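Imprimir | Enviar por e-mail

Detlow abre nova padaria-escola em Adis

27 de outubro de 2026 - A rede Detlow inaugura em Adis a sua padaria-escola. São 300 vagas no primeiro ano, curso gratuito, turmas de manhã e à noite. Inscrições já abertas, só no balcão. 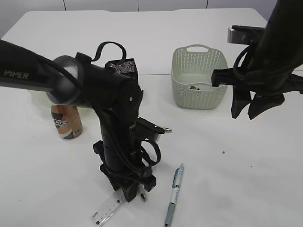
O curso

198 horas, massas básicas, fermentação, forno, atendimento. Farinha fornecida pelo moinho Stougaard. Certificado no final, com estágio nas 11 lojas da rede.

Pão dourado, casca brilhante, é o tema do primeiro módulo.

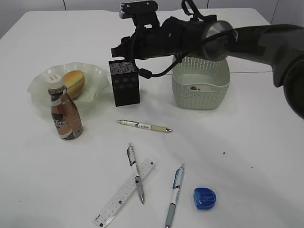

Concurso de receitas

Aberto a alunos e moradores, até junho. Pães doces e salgados, massa propria, nada de mistura pronta. 32 finalistas vão à prova na loja Dorell. Regulamento disponivel na recepção.

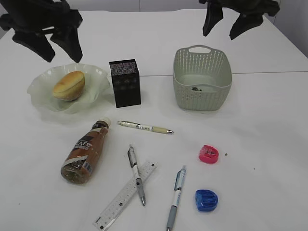
Pãozinho redondo em tigela de borda ondulada.

Mais informações na assessoria de imprensa da Detlow.

Notícias relacionadas
- Loja Dorell amplia horário
- Stougaard lança farinha integral
- Detlow: vagas para forneiro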